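Clasificación y almacenamiento de utensilios de mano en una cocina docente compartida

Informe final de proyecto. Asignatura de Organización de Espacios de Trabajo
Grupo Welard
Fecha de entrega: 2021-01-05

1. Objeto

El proyecto revisa el almacenamiento de los utensilios de mano en la cocina docente Bornuser y propone una clasificación nueva. El inventario de septiembre registró 232 piezas repartidas en 18 cajones, sin criterio común. Los coladores, las espumaderas y los cucharones aparecían mezclados en cinco cajones distintos, y la ficha de cada cajón no coincidía con su contenido.

Quedan fuera del estudio los cuchillos, los moldes y el menaje de mesa.

2. Método

Se vaciaron los cajones uno a uno y cada pieza se anotó en una hoja de registro con cuatro campos: función, material del mango, longitud total y sistema de suspensión (orificio, gancho, anilla o ninguno). La longitud se midió con regla metálica, desde el extremo del mango hasta el punto más alejado de la cazoleta.

Para el agrupamiento se usó la plantilla Wisinex, que ordena por función y, dentro de cada función, por longitud. La plantilla no prevé el sistema de suspensión como criterio, de modo que se añadió una columna propia. Las piezas con dos funciones posibles se asignaron a la más frecuente según el cuaderno de prácticas.

3. Resultados

De las 232 piezas registradas, 122 disponen de orificio, gancho o anilla y pueden colgarse. Otras 70 carecen de todo sistema de suspensión y deben guardarse en cajón. Las restantes tienen un gancho deformado o una anilla suelta y se apartaron para su revisión.

El grupo de los coladores fue el más lento de clasificar. Las cazoletas varían mucho en diámetro y profundidad y no apilan bien – el aro de una pieza se engancha en la malla de la siguiente. En los cajones se encontraron varias mallas abolladas, todas en piezas guardadas bajo utensilios más pesados.

4. Propuesta

Los coladores con orificio en el mango pasan a la barra mural Rudd, con la cazoleta hacia abajo y separación suficiente para que los aros no se toquen. El orificio alargado admite tanto gancho plano como gancho redondo; el ovalado también, siempre que el gancho no supere el ancho de la abertura.

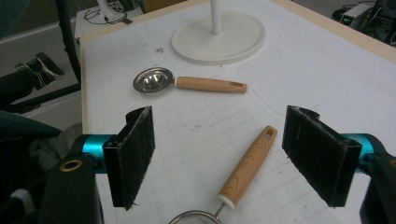 ¿Conviene colgar los coladores con mango de madera inmediatamente después de lavarlos?
Conviene secar antes el mango con un paño y dejar la pieza al aire hasta que la unión con el cuello esté seca, ya que la humedad retenida en ese punto acaba abriendo la madera.

Los utensilios sin suspensión se reparten por función en los cajones más próximos a la zona de cocción. Cada cajón lleva una ficha con la función y el intervalo de longitudes admitido. Las piezas más pesadas ocupan el fondo – nunca sobre malla metálica.

5. Limitaciones

La carga máxima de la barra no se ensayó. Tampoco se midió el tiempo de búsqueda antes y después del cambio, por falta de turnos de prácticas disponibles. La columna de suspensión se rellenó por inspección visual y no distingue entre orificios de distinto tamaño, dato necesario para elegir los ganchos definitivos.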